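The Table as a Toy Box

Rodica Enache sells wooden tabletops and board blanks out of a shop on Cerano Street, and for years she kept puzzles by the register for customers who had to wait. By September she had so many that she asked Fanni Bakos, who runs the Mollameck puzzle evenings, to help her find a way to store them.

They settled on open boxes. A lid gets lost or left off, Bakos says, and a cube that has to be dug out of a drawer stays in the drawer. An open box on a table gets used. The first one cost 8 dollars and is still in service. 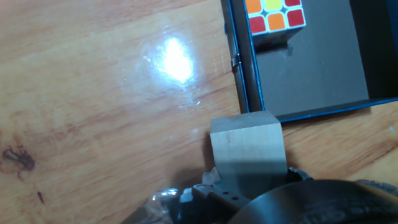

Does a varnished top hold up to this kind of use?

A good varnish takes years of boxes and cubes being set down on it. Wipe it with a damp cloth, dry it, and put felt under anything with metal on the bottom. Deep stains need sanding and a fresh coat.

Enache prefers a gloss finish. It shows every scratch, but crumbs and dust come off in one pass. Her standard board, the Antal, sells for 179 dollars, and the larger Brekton goes for 600. She tells buyers to keep either one out of direct sun.

The cubes take less looking after. Bakos cleans hers with a dry brush and goes over the stickers with a barely damp cloth. She puts a drop of silicone oil inside when the turns get stiff. Sticker sets can be replaced one face at a time, and she does five or so cubes in a sitting.
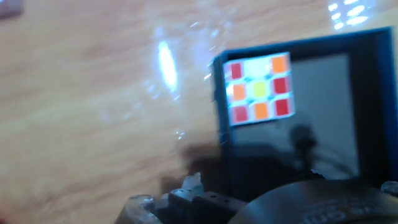 Fanni Bakos would leave a cube scrambled when she puts it away, because a solved one tends to sit untouched as if it were an ornament. Enache used to solve hers before closing and has given that up.

Both women use small cardboard boxes for loose parts. Springs and screws go in one, spare stickers in another. The boxes stay at the back of the table so the middle is free to work on. If the board shifts, clamp it at one edge and check that the jaw hasn't marked the finish. 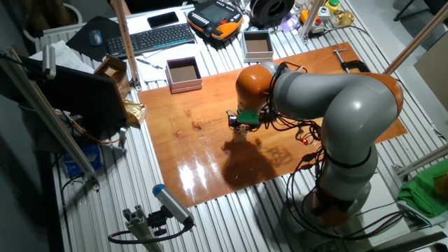 Varnished board clamped at one side, with small open boxes behind it.

The next puzzle evening starts at 8. Bring your own cube if you have one.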